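The Gasau six-drawer dresser: six months of socks, sweaters and one stuck drawer

By Heather Carnegie
Saturday, February 2, 2019

I've wanted a proper dresser for years. We'd been getting by with my grandmother's old chest (beautiful, weighs as much as a cow, smells of mothballs no matter what you do) and a stack of plastic tubs under the bed, and last August I finally gave up and ordered the Gasau six-drawer in the color they call Oat.
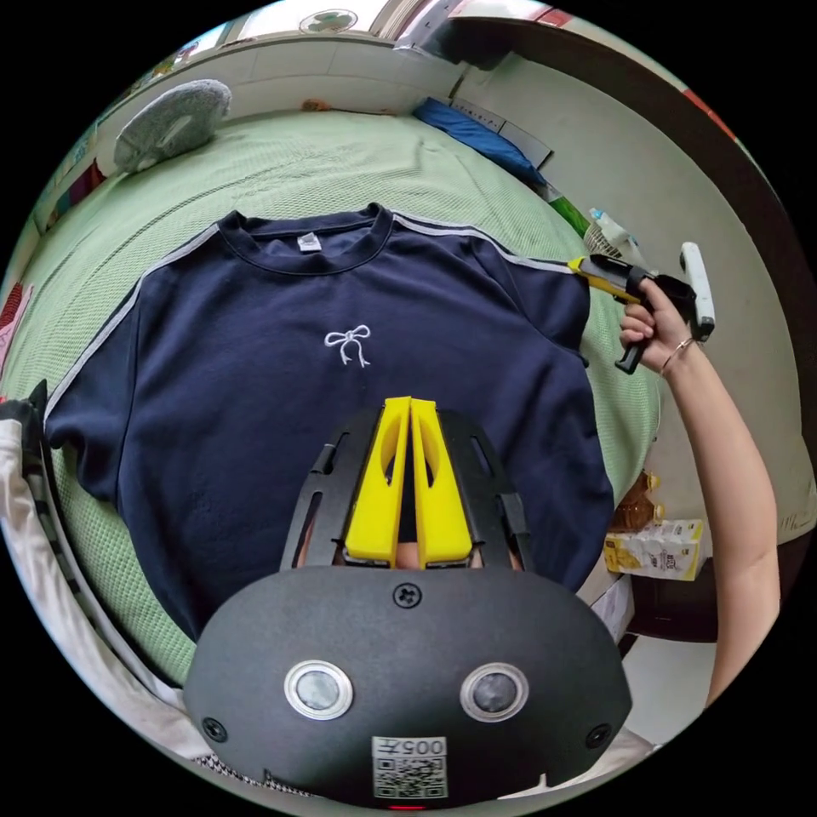

3 min read

First, delivery. It was $59 on top of the price, which made me grumble, but the two guys carried both boxes up the stairs and didn't ding the wall, so fine. One box had a crushed corner. Everything inside it was OK apart from a scuff on the back panel, and that faces the wall anyway.

Putting it together took the two of us roughly 90 minutes, and that includes the part where Ewan put the left side on upside down and we had to back out eight screws. The instructions are all drawings, no words, and they're pretty good until you get to the drawer runners. Look closely at step 11! The left and right runners are nearly identical and the only difference is a tiny notch. We did the first drawer wrong and then the other five right.

It's 50 inches wide, so measure your wall. I did, twice, and I still forgot the baseboard heater and had to swap the dresser and the bookcase.

Now, the drawers. I love them. The top two are shallow, good for socks and underwear and all the little stuff, and the bottom four are deep enough for sweaters folded in half and then in thirds. T-shirts I file standing up, like records, and I can get two rows side by side with a bit of room for the ones that don't file nicely.

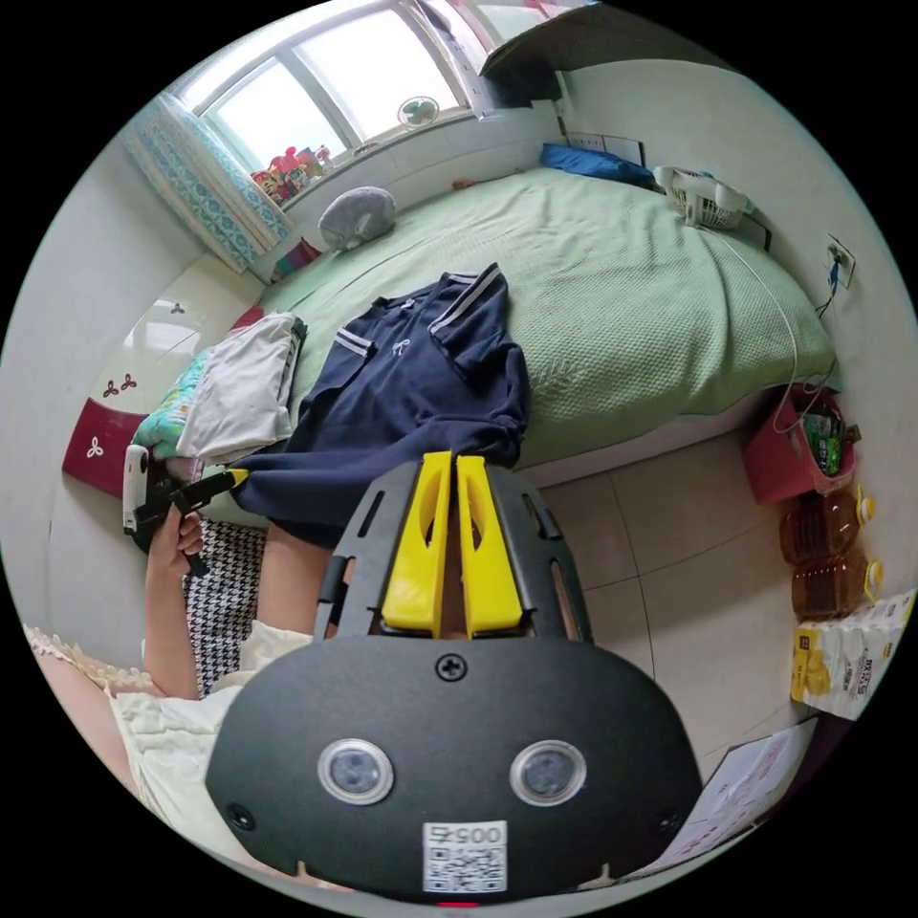 The one thing I'd change is how far they open. They stop maybe three quarters of the way out, so whatever lives at the very back gets forgotten. I found a swimsuit in January that I'd already replaced. If you have a deep-drawer habit of shoving things toward the back, this will make it worse.

I also looked at the Trisano, which my sister-in-law has. Hers has full-extension runners and they glide like butter, but it's a lot more money and the handles stick out enough to catch a bathrobe pocket (I've done it at her house, more than once). The Gasau has cut-out grips along the top edge of each drawer, so there's nothing to catch on, though dust does collect in them. I run a damp cloth through every couple of weeks. 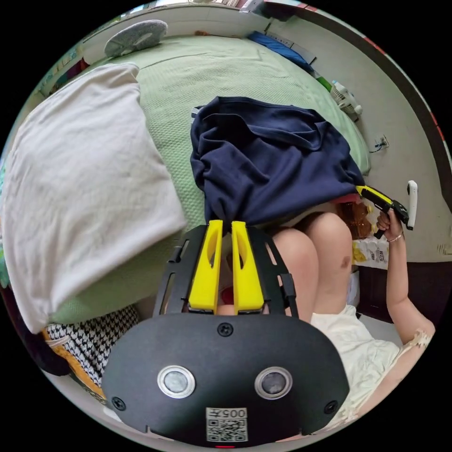

Do the drawers stick?

One of mine did. The bottom right got stubborn in the fall when the weather turned damp, and rubbing a candle stub along the runners sorted it out in a minute. The rest have been smooth since day one.

What else? The top is a painted finish and it marks more easily than I'd like. I put a mug down once and got a ring that took some serious scrubbing, so there's a tray there now. The anti-tip strap comes in the box, and please use it. Ours is screwed into a stud and took five minutes.

The smell was strong the first week. I left all the drawers open with the window cracked and didn't put any clothes in until the following weekend, so plan on living out of laundry baskets for a bit.
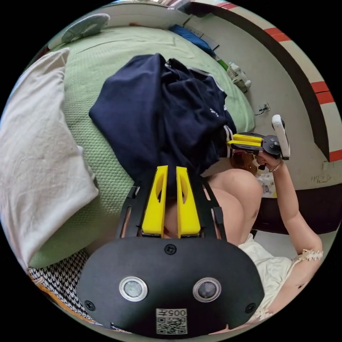 Crumpled navy blue on the bed.

Ewan McIver (my husband, the upside-down one) wants it on record that he'd have bought the Trisano and been done with it. He has also taken over four of the six drawers, so I'm not giving his vote much weight.

I'd give it four stars out of five. I'd buy it again for a bedroom, probably not for a kid's room because of that painted top. If Gasau ever sells longer runners separately I'll be first in line, and yes, I've already emailed them to ask.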